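Vesville Community Help
Home and Household > Clearing out and moving

How do I sort a lifetime of small bits and bobs before a move?
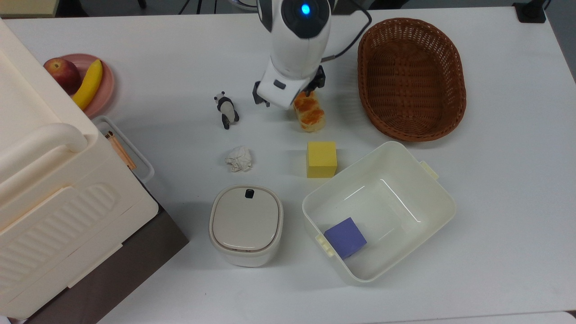 The details

Posted by wumbei_gardener, Aug 2, 2022
Viewed 1466 times

Hello all, and thank you in advance to anyone with the patience to read this, as I do tend to go on a bit. We are moving in November from a three-bedroom semi in Wumbei to a two-bedroom flat over in Prinitmont, and I have finally got past the furniture stage. The furniture was easy, oddly enough. A wardrobe either goes up the stairs or it doesn't. My trouble is the small stuff: the drawers in the kitchen, the shelf over the phone, the tins in the shed, the biscuit box full of buttons and foreign coins and one earring. I sit down with a drawer in the evening meaning to get it done, and two hours later I have put everything back and read a lot of old birthday cards.

My husband would happily tip the whole lot into a skip. I can't do that, because there are some things in there I really would miss, and I know perfectly well that they're mixed in with dead batteries and bits of string. We have had a quote from a removal firm, which came to 953 pounds including the packing materials, and they have said very kindly that they will pack the drawers as they are if we run out of time. But I don't want to pay to have my old takeaway menus driven across the county!

So what I'm asking is whether anyone has a method that works for little things. I have read the advice about only keeping what you love, but I don't love my tin opener and I should still like to take it. We have a garage we can use for sorting until the end of September, and I can manage an hour or two most days. I would be very grateful for any ideas.

Answers

marrowfat
Member, 254 posts

Oh, I do feel for you, we did this two years ago and I remember that feeling of a whole evening gone and the drawer just as full as before. What got us through it was sorting by sort of thing and leaving the rooms out of it altogether. If you do the kitchen drawer and then the hall drawer and then the desk, you make the same decision about biros five times over. Get all the biros in one place and you'll see that you own enough to supply a small school, and it becomes very easy to keep six good ones and let the others go.

The way we went about it was this. We put a clean table up in the spare room, and I do recommend a table, as my knees would never have forgiven me for doing it on the floor. One drawer at a time was emptied out on to it. Then I had shoeboxes underneath with a word on each: writing, sewing, tools, electrical, kitchen, papers, and one that just said "dear". Into "dear" went anything that made me stop and sigh, without looking at it properly. That's the important part for someone like you (and me). You are not allowed to read the cards on a sorting day. You read the cards on a separate afternoon, with a pot of tea, and you can be as soft about it as you please.

When all the drawers were empty I went through the boxes one by one, and that part was quick. The sewing box took me twenty minutes. The tools took longer because my other half had opinions. We ended up with one box of sentimental things each, and a third one for the family, which my daughter has since gone through and enjoyed very much.

A few small things I learned along the way. Test the torches and the pens as you go. Put foreign coins straight into an envelope for a charity that takes them. Keep a jam jar handy for mystery screws and keys, take it with you to the new place, and if you haven't needed it by the following summer you can let it go with an easy heart. And start with the shed or somewhere you don't mind much about, so that you're in practice by the time you reach the birthday cards.

Do let us know how you get on. Prinitmont is lovely, by the way, and there's a very good bakery by the station.

tealeaf_60
Member

skip. your husband is right. I kept 3000 slides from my dad's loft for eleven years and never owned a projector

pottering_along
Member

I agree with nearly all of the above, though I would say don't mix it with the packing. We tried to sort and pack on the same day and got in a dreadful muddle, with the scissors in a sealed box by lunchtime.

If you can get hold of some shallow trays, they are much better than shoeboxes for the very small things, as you can see everything at a glance without rummaging. I bought a set of the Todent stacking ones with lids and they went straight into the new kitchen drawers when we arrived, so there was no unpacking to do at all. Any sort would be fine, mind you, and old baking trays did very well for the overflow.

Dead batteries shouldn't go in the bin, so keep a bag for those and take them along when you next go to the supermarket, most of the big ones have a box near the door. Old keys can go in with scrap metal at the tip.

As for the tin opener, put it in the box you carry in the car, with the kettle, the mugs, a roll of loo paper and something for your tea. You'll want it the first night.

wumbei_gardener (original poster)

Thank you all so much, you have cheered me up no end. The shoeboxes are labelled and I've begun on the shed. I have already found four tape measures, and a packet of runner bean seeds that I shall try next spring in a pot on the balcony.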